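Home Products Lab Courses Newsroom Support

Conov Releases Lena, a Titration Course for High School and First-Year College Chemistry

Reading time: 7 minutes

PISBRIDGE, November. Conov has released Lena, a laboratory course in acid-base titration for high school and introductory college chemistry. The course contains 17 experiments arranged in seven units, a set of printable procedures, a teacher's manual, and a recording sheet format named Ahn. Lena replaces the titration chapter in Conov's general laboratory manual, which will remain in print without that chapter from the next printing onward.

Lena is written for laboratories equipped with ordinary glassware. All experiments can be completed with a buret, volumetric pipets, volumetric flasks of 100 mL capacity, Erlenmeyer flasks, and a balance that reads to the milligram. A pH meter is required in Units 5 and 6 and is optional in the remaining units. No experiment requires a fume hood, although schools should follow their own rules on where concentrated stock solutions are diluted.

Scope of the course

Unit 1 covers glassware and reading technique. Students rinse and fill a buret, remove the air bubble from the tip, and read the meniscus at eye level against a dark-banded card. They then deliver measured volumes of water into a weighed flask and compare the mass with the value expected from the density of water at room temperature. The unit includes no acid or base. Its purpose is to give each student a value for the repeatability of their own readings before a reaction is added.

Unit 2 covers standardization. A sodium hydroxide solution of approximate concentration is titrated against potassium hydrogen phthalate, a solid acid that can be dried and weighed with good accuracy. Solid sodium hydroxide takes up water and carbon dioxide from the air, so its weighed mass cannot be used directly to calculate a reliable concentration. Students store the standardized solution in a closed plastic bottle and repeat the standardization at the start of Unit 4. The change between the two values is recorded and discussed.

Unit 3 covers strong acid and strong base. Hydrochloric acid is titrated with the standardized sodium hydroxide, first with phenolphthalein and then with bromothymol blue. The two endpoints fall close together because the pH changes steeply near the equivalence point. The procedure asks for both results to the same number of significant figures.

Unit 4 covers weak acids. The sample is household white vinegar, diluted in a volumetric flask. Students titrate three portions with phenolphthalein and one with methyl orange. The methyl orange result is too low by a large margin, as that indicator changes color well before the equivalence point of acetic acid. The teacher's manual gives the calculation in full.

Unit 5 covers titration curves. Students record pH after each addition of base and plot the values by hand. Additions are large at the beginning and small near the equivalence point. The half-equivalence point is located on the curve, and the pH at that point is used as an estimate of the pKa of the acid.

Unit 6 covers buffers and polyprotic acids. Phosphoric acid is titrated through its first two equivalence points. The third is not visible as a separate step in water under the conditions used, and the text explains why in terms of the very weak third dissociation.

Unit 7 covers samples from outside the laboratory. The experiments in this unit determine the total acidity of fruit juice, the neutralizing capacity of an antacid tablet, and the alkalinity of a tap water sample. The antacid experiment is a back titration, in which a known excess of hydrochloric acid is added to the crushed tablet and the unreacted acid is measured with sodium hydroxide. 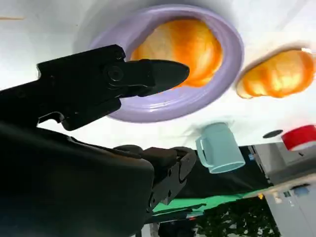 Plate with food on a white tabletop.

The Ahn recording sheet

Each experiment in Lena is supplied with an Ahn sheet. Ahn is a fixed layout for titration data, with one column for each trial and separate rows for initial reading, final reading, delivered volume, and observed endpoint color. Blank rows for calculated quantities are printed below a heavy line, so that raw readings and derived values stay apart. Corrections are made with a single strike through the original entry. The original must remain legible.

The sheet was revised during classroom trials at 3 schools in the Pisbridge area. In the earlier layout, the final reading was printed above the initial reading, following the order of subtraction. Students often entered the first value they read in the first available box, and the resulting volumes came out negative. The rows now follow the order in which readings are taken. A box for the color at the endpoint was added in the same revision, with the instruction to describe the color in words and to state how long it lasted with swirling.

Ahn sheets are provided as PDF files for printing and as a spreadsheet file for classes that enter data on a computer. The spreadsheet calculates delivered volume only. Concentration, mean, and spread are left to the student. Conov does not plan to add automatic calculation of these values in the current edition.

Treatment of uncertainty

Lena uses one method of stating uncertainty throughout. Students assign a reading uncertainty to each piece of glassware in Unit 1, carry it through sums and differences as an absolute value, and carry it through products and quotients as a relative value. Combination in quadrature is described in an appendix for college classes and is not needed for any of the high school procedures.

Trials are called concordant when their delivered volumes agree within the limit printed at the top of the procedure. A rough first trial is run in every experiment and excluded from the mean. If later trials do not agree, the student runs a further trial and reports every value obtained. Discarding a trial requires a written cause, such as an overshot endpoint or a leaking stopcock.

Reagents and waste

The course has been arranged to limit the number of stock solutions. A class that completes all seven units will use sodium hydroxide, hydrochloric acid, potassium hydrogen phthalate, phosphoric acid, and the indicators listed in the front of the teacher's manual. Household samples are purchased locally. Preparation tables are given for a single group, a half class, and a full class.

Sample volumes are smaller than those in the earlier chapter. Across the full course, the consumption of sodium hydroxide solution per group falls by roughly one third compared with the same determinations in the general manual. Neutralized solutions may be suitable for drain disposal with water where local rules allow it. The manual instructs teachers to confirm this with their district or institution before the first session. Indicator stock solutions prepared in alcohol are flammable and are listed separately.

Eye protection is required for every experiment, including those in Unit 1. Burets are filled below eye level, with the clamp lowered or the stand moved to the floor if necessary, and the funnel is removed before the first reading. Juice, vinegar, and antacid samples brought into the laboratory are treated as laboratory chemicals from that point and may not be eaten or returned to a kitchen.

Scheduling

Most experiments fit a single laboratory period. Unit 5 needs a double period, or two single periods if the pH meter is calibrated again at the start of the second. Unit 7 may be taught in any order. Schools with limited time may omit Unit 6 without affecting the units that follow, and a short sequence consisting of Units 1, 2, and 4 is outlined in the teacher's manual.

Students are expected to know how to write a balanced equation and how to convert between mass and amount of substance. Logarithms are needed from Unit 5 onward. A two-page review of logarithms is included among the printable files.

Availability

Lena is available now in print and as a digital license. The print edition consists of a student book and a spiral-bound teacher's manual. The digital license covers one school or one college department and permits unlimited printing of procedures and Ahn sheets for use in that institution's own classes. Schools that purchased the general laboratory manual during the current school year may request the digital edition of Lena without charge through the support page.

Glassware and reagents are not included and are not sold by Conov. An equipment list with tolerances is available in the newsroom and may be copied into purchase requests.

An online session for teachers on buret technique and endpoint recognition will be held on a Tuesday at 4 p.m. Registration details will be posted on the Lab Courses page. The session will be recorded, and the recording will be available to license holders.

About Conov

Conov publishes laboratory manuals and printed teaching materials for chemistry. The company is based in Pisbridge. Its other titles cover qualitative analysis, calorimetry, and the preparation of solutions.

Press contact: Conov Newsroom, Pisbridge

Contact | Copyright Conov. All rights reserved. | Back to top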